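Disclose the Repair, Not Just the Defect

Most seller disclosure forms ask whether the house has a problem. Very few ask what was done about it, by whom, and to what depth. I think this is the wrong way around, and that it costs both parties money.

Take foundation cracks. The usual form has a box for "known cracks or movement," with a line under it for remarks. A seller who had a crack filled may check the box and write "repaired." The buyer's inspector sees a painted wall, notes that he can't evaluate the repair, and recommends a structural engineer. The engineer wants a fee and a couple of weeks. By then the buyer has asked for a credit based on the worst case, and the seller, who may have paid for a perfectly sound repair, has no way to argue.

The word "repaired" carries almost no information. A hairline shrinkage crack in a poured wall can be injected with epoxy and left alone. A stepped crack in block is a different thing, and filling it does nothing about the soil pressure or settlement behind it. Both end up as the same word on the same line.
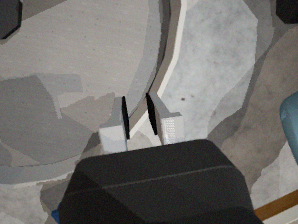 Gripper with black finger pads, simulated view.

I looked at this from the paperwork side last January, when Ilona Nyitrai, who was selling a split-level in Nisby, sent me her file. It held a two-page contractor's proposal, a paid invoice and a warranty card. The invoice read "foundation work, rear wall" and gave a total of $2,896. It did not say how many cracks there were, which resin was used, or whether the footing had been exposed. The warranty covered "materials" and did not transfer to a new owner.

Her buyer's agent asked for a credit larger than the whole invoice. I don't blame him. Given what was on paper, a buyer should price the wall as if the work had not been done.

The contractor, Csizmadia, was a reasonable firm. Miklós Csizmadia went back through his job notes and found the crack length, the injection method and the port spacing. The work was properly done. All of it could have been written on the invoice in a few minutes, and the argument over the credit would have been much shorter. 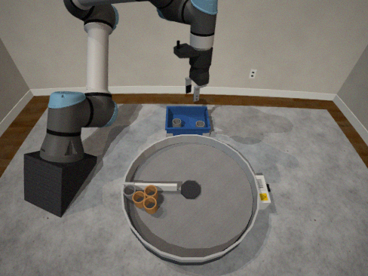 Simulated arm on its pedestal, with turntable and blue bin.

My proposal is modest. Any structural or drainage repair above a set price should come with a one-page repair record, attached to the disclosure when the house is sold. The record should state the location, measured from a fixed corner. It should state the cause as the contractor understood it at the time, the method and product used, and what was left undone. That last item matters most. A contractor who recommended regrading and was turned down has told you something useful about the next 16 years of that wall.

Crack widths should be measured before the work and written down. A later owner can then compare. Without a starting figure, a gap found at the next inspection could be old, new or growing, and the inspector has to write all three.

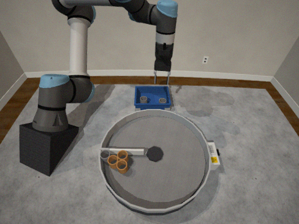
The arm and its blue joint covers.

There are objections. Joris Van Dijk, who brokers mostly older houses, told me that more paper means more lawsuits, and that a seller who attaches a detailed record is handing the buyer a list of complaints. I take the point about liability. A statement of cause is an opinion, and the form would have to label it as one. But a vague disclosure is not a safe disclosure. Disputes over concealment tend to turn on what the seller knew, and a dated record fixes that better than anyone's memory.

Cost is the second objection. Bianka Pintér, a home inspector, thinks small contractors would add about $200 to each job for the form. That seems high for one page. Even if she is right, it is cheap next to an engineer's visit during escrow, with the closing date slipping.

The third objection is that buyers won't read it. Many won't. Their inspectors and lenders will, and those are the people who currently stall the sale.
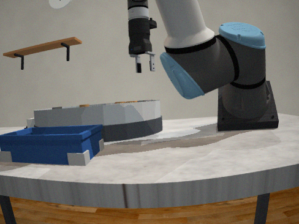 Simulated robot arm at a curved stone-topped table.

Until some state adopts a form of this kind, owners can do most of it themselves. Ask for the method and product in writing before the final payment. Photograph the wall before it is covered, with a tape measure against it. Ask whether the warranty transfers, and get the answer on the invoice. Keep any bid you turned down if it proposed a different cause.

Nyitrai's sale closed 2 months late, with a smaller credit than the one first requested. The repair record she finally put together from the Csizmadia notes is stapled to the deed packet, and the new owner has the original.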